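Good Practice at the Bench: Our Gripper Handling Gallery

We finally wrote our house rules down! The Briltbridge bench has run on habit and goodwill for years, and this spring we turned all of it into a proper practice sheet, which went live on 5/15/18. The sheet covers hand-held grippers first -- arms on fixed mounts get their own sheet in June. Rule one is about pads: look at the inner edges of both before a session, left and right separately, because one side can fray well ahead of the other.
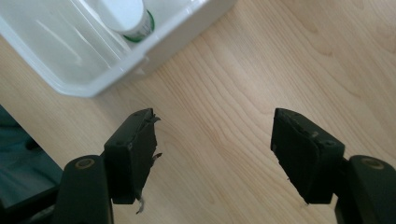
Rule two took the longest to agree on, and I love how it came out. Every pad gets a line in the log, with the date it was fitted and the number of grasps since. At 400 grasps it gets looked at under the lamp by a second person, and that second person has the final word on whether it stays. We borrowed the idea from Skendari, our sister bench, where they had been doing it on index cards. Ours lives in Vlad, the little scheduling tool we use for everything from bench time to coffee filters, and it now sends a nudge at every 50 grasps (you can mute it, but please don't).

Rule three is the one visitors ask about: where do fingers go? Hands stay behind the jaws whenever the gripper is closing, and whoever is holding the tool says "closing" out loud before they squeeze. Yes, even when working alone. It felt silly for a day or two and then it became as natural as a seat belt.

Bare fingertip, light wood tabletop, both jaws wide open. Rule four says to begin every take from fully open, so that recordings made by different people can be compared.
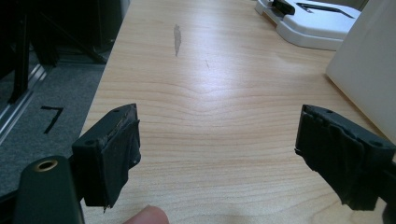 Sylvie Boychuk wrote in from Zellalano after reading the draft: "We tried the spoken call for 4 weeks and kept it. My one quarrel is with your pad log. Counting grasps is fine for soft objects, but a few hours on hard plastic edges can finish a pad long before the lamp check. Could you add a column for what was being handled?"

We could, and we did! The new column is in the current version, and Sylvie's bench is trying it alongside ours. If you use the sheet at your own place, send us your changes, especially the ones that came out of an argument.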